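Brimcombe Board > Home & Workshop > Packing and posting
Thread: Joins in my packing table, and labels that won't line up

Started by parcelmoth
Monday, March 6, 2023

Right, I could do with some opinions from people who pack things for a living, or at least more than I do. I sell seed packets and little garden bits through Wumness and the orders have crept up enough that I've moved off the kitchen worktop and into the back bedroom. I've got a proper table in there now, a pale one, put together from panels, so there are seams running across it. Lovely to wipe down. I was so pleased with it!

Two problems. The first is that I print my labels on plain paper, a stack at a time, cut them out and tape them on, and I can never get the stack to stay square. I knock it with my elbow, the sheets slide, then I pick up two at once and stick the wrong address on a box of sweet peas (this has happened, the lady was very nice about it).

The second is the joins. If I cut a label out with a knife on the bare table the blade finds the seam and off it goes. I've stopped doing that and use scissors, but it's slow.

My other half says fill the joins. I say leave them alone. Who's right?

----

Reply from oldtwinejar

Leave them alone. I filled the joins on mine with some white stuff from a tube and it looked smart until August, when it went a sort of tea colour and started coming out in crumbs. I was picking it out with a cocktail stick for a whole weekend. Crumbs in the parcels and everything.

For the knife, get a cutting mat. You can lift it off when you're doing boxes.

----

Reply from bettws_bee

Mat, yes. But why are you cutting them out at all? Fold the sheet in half and put it in one of those clear document pouches. I haven't cut a label in years. You lose a bit of paper but you gain your evening back.

----

Reply from parcelmoth

I do know about the pouches, I just resent paying for them! I worked it out and for a packet of seeds it's a fair bite out of what I make. For the bigger boxes, maybe.

@oldtwinejar thank you, I have read your crumbs story out loud in this house and I think the filler idea is dead.

----

Reply from halfpastglue

I'm going to disagree with the lot of you. Fill them, but use the right thing. Tube filler is for walls, of course it crumbled. You want something with a bit of give in it. I did a bench for my brother-in-law and you could roll a pea across it.

And pouches are a con, sorry Bee. Paper label, wide clear tape over the whole thing, done. Mine go all over the country like that.

----

Reply from bettws_bee

Tape over a barcode goes shiny and then it won't scan, and then your parcel sits in a depot having a little holiday. I had 2 come back to me before Christmas for exactly that. You tape round the edge and leave the code clear.

----

Reply from halfpastglue

Never had one back. Not one. Maybe it's your tape.

----

Reply from bettws_bee

Maybe it's your luck.

----

Reply from sortingroomsal

Evening all. I did a good long stretch in a sorting office so I'll put my oar in. You're both a bit right. Tape over the code is all right if it's flat and there's no wrinkle in it. A crease across the bars is what does the damage. Matt tape is kinder than the glossy sort. But most people packing in a hurry at nine at night are going to put a wrinkle in it, so I'd tell them to go round the edge.

----

Reply from parcelmoth

Cleared up a bit first, I have my pride. The labels live in the top left corner because I'm right-handed and the tape is usually on the other side. Each one prints with a thin line round it, which is the line I cut along.
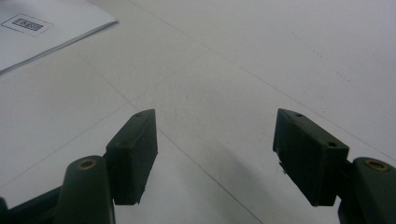
----

Reply from sortingroomsal
Re: the label stack

Ah, well there you go, it's sitting loose on a smooth top. Paper on a surface like that will wander if you so much as sneeze. Even there the sheets aren't quite lined up and you'd tidied!

What we had at work was just a shallow tray, open on one side so you could slide the top sheet off with a finger. An old in-tray would do it. Put a bit of that rubbery drawer liner under the tray and it won't shift.

I'd also turn the stack so it's straight to you. Yours is on the skew. If your labels face you squarely you'll read the address properly before you pick it up, and that might have saved the sweet peas.

----

Reply from oldtwinejar

Seconding the tray. Mine is the lid of a biscuit tin with one side bent down. Mind the edge though, I've got a plaster on as I type.

Nice clean top you've got there, by the way. Mine has a ring on it from every mug I've owned.

----

Reply from halfpastglue
Re: the joins

Now I've seen it I'm going to back down a little. Those are thin. I was picturing gaps you could lose a pencil in. I wouldn't bother filling lines like that, you'd make more mess than you'd cure.

Still say the tape's fine.

----

Reply from bettws_bee

Put that on the calendar, everyone.

I'd noticed the joins as well. The long one goes off at an angle to the paper, so if you're lining a box up by eye you'll be following the seam without meaning to and then wondering why your label's crooked. I do this with the floorboards when I'm laying out quilting. Turn the stack like Sal says, or work square to the seam, and your eye will settle down.

----

Reply from parcelmoth

Oh that is EXACTLY what I do. I line the box up with the join and then the label with the other thing, and they're never the same. I thought I just had a wonky eye.

Right, so: in-tray, grippy liner, turn it all round. I think there's an in-tray in the loft with the old school reports in it.

Still stuck on the cutting though. Is a little guillotine worth having? I've seen a Fesum one going second-hand and it's not far from me.

----

Reply from oldtwinejar

No idea about that make, but I've got a small guillotine and I wouldn't be without it. Do a few sheets at a go, though, and don't get greedy. I tried too many once and the bottom ones came out on a slant. I cut 8 at most and that's with thin paper.

Ask if the blade's been changed. A dull one chews.

----

Reply from khunthong_kitchen

Hello, lurker here, I do the boxes for Khunthong (spice pastes, mostly jars, heavy and breakable, hooray). I'd skip the guillotine and get sticky label sheets, the sort with two on a page. Peel, stick, no scissors and no tape for anyone to fall out over. I buy them in a box of 100 sheets and it does me a good while.

The only nuisance is if your printer shifts the page a bit, then the outline prints over the cut. Do a test on plain paper and hold it up to the window against a label sheet.

----

Reply from halfpastglue

Sticky sheets jam. They jam and then they peel off inside the printer and you're in there with tweezers.

----

Reply from khunthong_kitchen

They do if you put a half-used sheet back through. I did that once and learned! Full sheets only and I've had no bother at all.

----

Reply from sortingroomsal

From the other end of it, I liked the sticky ones best. They lie flat. The home-taped ones were always curling up at a corner and catching on the next thing along. Not every time, but enough that you noticed.

----

Reply from parcelmoth

This is a proper education. I can't do the sums tonight but I reckon sticky sheets for the boxes, and carry on with paper and tape for the small stuff till my pile of plain paper's used up. I've got a lot of it, I bought it in a sale and got carried away.

Going up in the loft tomorrow for the tray. If I don't post again I've fallen through the ceiling onto the sweet peas.

----

Reply from bettws_bee

Take a torch. And don't start reading the school reports or you'll be up there till tea.

----

Reply from parcelmoth

Update! Found the tray. It's a horrible brown thing but the paper fits with room to spare. Liner's under it and I gave it a good shove and it stayed put. I've turned it to face me as well. Did this morning's orders with it and every label went on the right box, checked them all before I taped.

I did read the school reports.

----

Reply from oldtwinejar

Were they any good?

----

Reply from parcelmoth

"Would do better if she kept her desk tidy." I've shut them back in the loft.

Has anyone got a view on brown paper tape, the sort you wet? Shall I start a new thread or is it all right in here?

----

Reply from halfpastglue

New thread please, I've got a lot to say on that one.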